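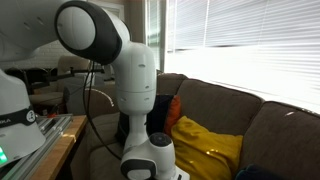
El portafolio que se lee en diez minutos

Imprimir | Enviar por correo electrónico

12 de mayo de 2020

Gisela Salinas recibió en marzo 198 portafolios para cubrir tres plazas de diseñadora o diseñador de mobiliario júnior en Irkance. Los abrió todos. A la mayoría les dedicó menos tiempo del que tardó en descargarse el archivo, y no lo dice con orgullo. «Llegan PDF de noventa páginas con la portada animada. Yo tengo una mañana», explica.

El problema no es nuevo, pero ha cambiado de forma. Hace veinte años el aspirante a diseñador industrial llevaba una carpeta bajo el brazo y la comentaba delante de alguien. Hoy el portafolio viaja solo. Quien lo evalúa no puede preguntar por qué la pata de una silla tiene ese ángulo ni qué parte del trabajo hizo el candidato y cuál su compañero de equipo. Si la respuesta no está en la página, se queda sin respuesta.

Salinas busca primero bocetos. No hace falta que sean bonitos. Le interesa ver tres o cuatro caminos descartados y una nota que diga por qué se descartaron. En muchos envíos aparece directamente el render final, con una luz de atardecer y una planta al lado, y el proceso se resume en una fila de iconos: investigar, idear, prototipar, validar. «Esa fila la he visto tantas veces que ya no la leo», dice.

Gøran Magnusson dirige el taller de prototipos de Kurnar y lleva años revisando trabajos de fin de carrera. Su queja es distinta. Muchos estudiantes modelan bien y dibujan aceptablemente, pero no han cortado, cosido ni lijado lo que proponen. Se nota en los radios imposibles, en las uniones que no dejan sitio para la herramienta y en espesores elegidos a ojo. Cuando un candidato incluye una maqueta de cartón fea, con cinta y medidas a lápiz, Magnusson suele llamarlo.

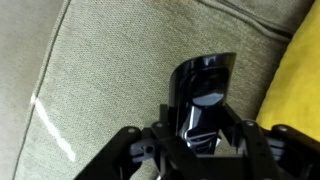 Los materiales son el otro punto débil. En pantalla, una tela es una textura que se repite sobre una superficie lisa, y casi todos los portafolios de mobiliario la tratan así. Magnusson pide a sus alumnos que se sienten a mirar un sofá corriente antes de abrir el programa. En un cojín tapizado de gris verdoso se aprecia la diagonal del tejido, el vivo más oscuro que recorre la costura y las pequeñas arrugas que se forman donde el asiento llega al respaldo. Quien ha visto esos pliegues los dibuja, y quien los dibuja acaba preguntándose cuánta tela sobra y por dónde se cierra la funda. Esa pregunta, escrita en un margen, vale más para él que otra vista en perspectiva.

Sobre la extensión hay bastante acuerdo. Las escuelas siguen pidiendo que se muestre todo, pero los estudios consultados prefieren tres proyectos, cuatro como mucho, y un documento que no pase de 40 páginas. Gaete, que fabrica luminarias, rechaza los archivos que su correo no admite y no avisa al remitente. Conviene mandar una versión ligera y ofrecer la completa en un enlace.

También hay que decir quién hizo qué. En Dinier descubrieron el año pasado que dos candidatos presentaban el mismo taburete como propio. Habían sido compañeros de clase y ninguno mentía del todo – uno había hecho la estructura y el otro el asiento –, pero ninguno lo explicaba. No contrataron a ninguno de los dos.

Quedan los programas. Las barras de nivel, con cuatro puntos sobre cinco en modelado y tres en ilustración, no informan de nada. Salinas prefiere una línea debajo de cada proyecto con la herramienta usada y para qué. Si un plano de taller está bien acotado, ya sabe que el candidato maneja el programa.

De los 198 aspirantes, Irkance entrevistó a doce. La entrevista duraba unos 40 minutos y empezaba siempre igual: Salinas abría el portafolio por el proyecto más flojo y pedía que se lo contaran.

Imprimir | Enviar por correo electrónico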